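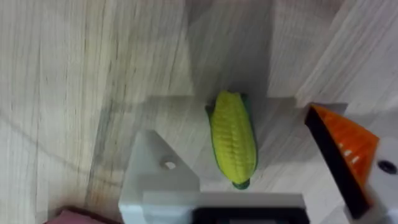

Wrist camera view, toy corn between the fingers, orange ribbed pad on the right.

September, equipment planning, afternoon

Went through the gripper budget with Fredy Mosquera before the request goes in. We have 3,000 for the rest of the year and it has to cover fingers, pads, the spare wrist camera and whatever we spend on objects. Notes while I still remember what we agreed.

Pads. The ribbed orange ones are the part we go through fastest, so they come first. Aritz sells them in packs of 6 and has a minimum order of two packs. Memulden will sell singles but shipping takes much longer. Fredy wants to go with Aritz and keep one pack unopened in the drawer. Fine by me. I still need to check that the current Aritz pad has the same screw spacing as the old one. Their drawing has no revision date on it.

Fingers. Two ways to go:

Print our own in gray, same wedge shape as now. Cheap in material, but it ties up the printer and someone has to clean up the holes afterward.

Buy machined ones from Escobar. Quote is 600 for a pair, mounting plate not included. I asked whether they would do the plate too and have not heard back.

My vote is to print for now and ask Escobar again next quarter. Fredy leans the other way. He thinks the printed ones flex when we close hard on anything stiff, and he may be right, but we have never measured it. Put a dial indicator on the left finger before we spend the money — half a morning's work.

Camera. One spare, same model, same cable. A different model means redoing the calibration and the mount. Brolovetti has them in stock at 70 each without the cable. Get the longer cable if there is a choice, the one we use now is tight when the wrist turns all the way over.

Objects. We keep leaving these off the list and then paying for them out of petty cash. The toy vegetables should be a line of their own this time. The corn is a useful shape, long and bumpy with the husk along the sides, and I would like a second one the same in case the first gets chewed up. Also want a few smooth pieces of similar length for comparison. Fredy will look for a set.

Not buying this round: second arm stand, new table top, force sensor. The sensor would take most of the 3,000 by itself.

To do
Me: pad screw spacing, finger flex test, Brolovetti order form
Fredy: Escobar plate price, toy set, ask Memulden if they will hold a price until the request is signed

Open question: do the printed spares go under equipment or supplies? Last year they were split between the two and the totals never matched.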